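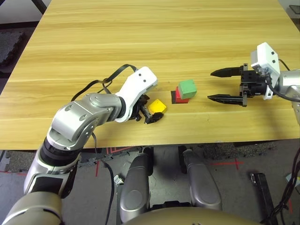

2 min read

Progress report to Skotard, 10th September

Press and outreach for the Nundville reading program

We sent 7 press releases between July and the end of last month. Local coverage was good. The Agbayani newsletter ran two of our pieces and reaches 4000 homes.

The summer book fair drew 253 visitors, short of our target. Rain on the second day hurt us, and the posters went up late. We printed 2000 flyers and still have a box left.

Online, the author interviews on Onine did better than the event notices. We plan to move part of the poster budget there, if you agree.

Still to do: the school mailing, the radio spot and the final media list. Spending is within the grant.

Comments

bookbarn: Will the fair be on the same weekend next year?

M. in Nundville: Never got a flyer on our street.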